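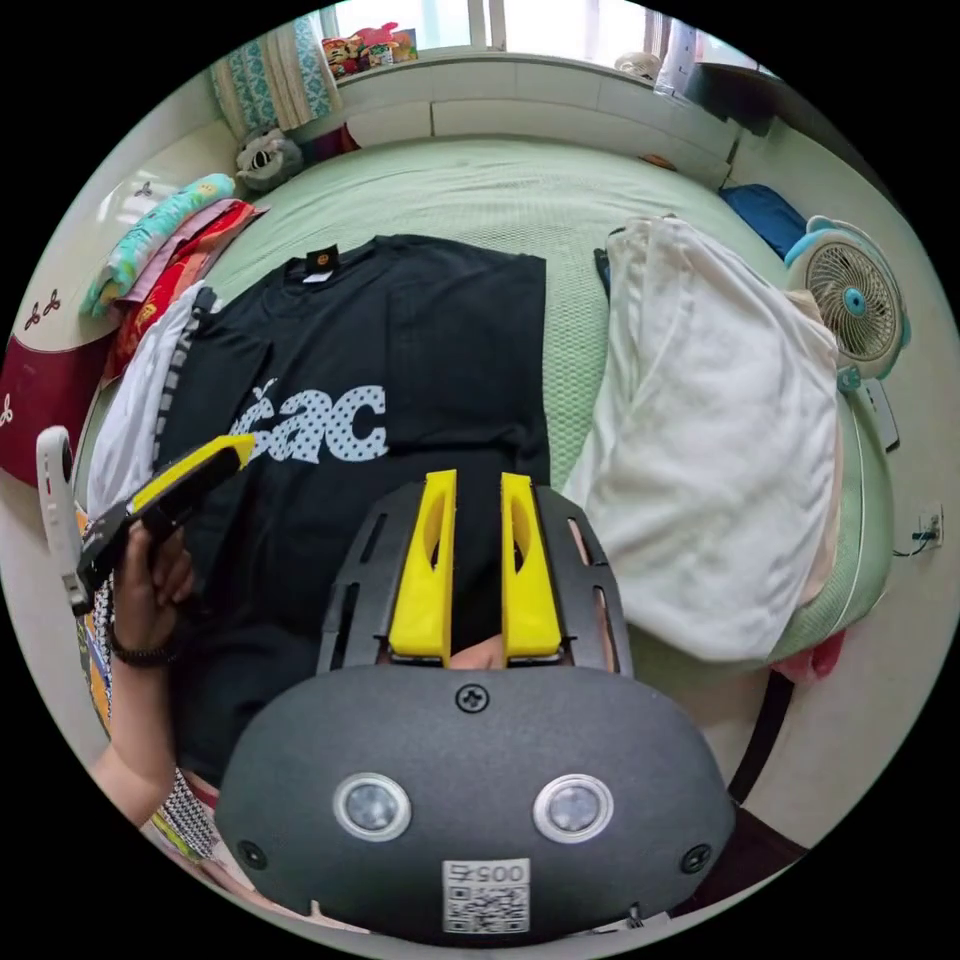 Unit 5: Two-finger grippers and cloth

The Davetti data sheet says its hand-held gripper "handles garments." Be suspicious of that verb. Ask what garment, starting from what state, and who decided it was handled. Sotomayor's page claims 4,000 folds and doesn't define a fold.

Points to note before the lab:

1. A flat T-shirt on a bed sheet is a hard start. Both layers lie close together, and parallel fingers pinch one layer, two, or a bit of the sheet as well.

2. Dark cloth gives a camera little to work with. Wrinkles that you see easily may not show up at all in the footage.

3. Finger opening is easy to log. Grip force is harder - and the Davetti log doesn't have it. 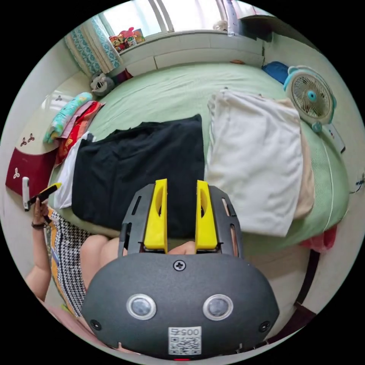
Fig. 5.2. Fingers open, dark garment on the sheet ahead.

Count a grasp as good only if the layer you meant to pick up is the layer you picked up. Last March the class ran 200 trials under a looser rule, and I don't trust the result.

Two grippers should help with anything large, since one can hold a corner while the other works.
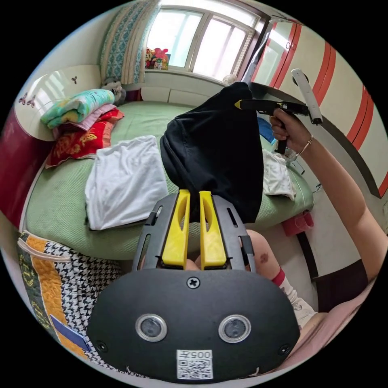 But two hands also means two clocks. If the recordings drift by 300 ms, the controller learns a pull that never happened. Prarkach says its sync is good enough and gives no test. Run your own - clap the fingers together at the start and end of every take.

Reading: Nomgate manual, chapter on calibration. Skip the sales pages.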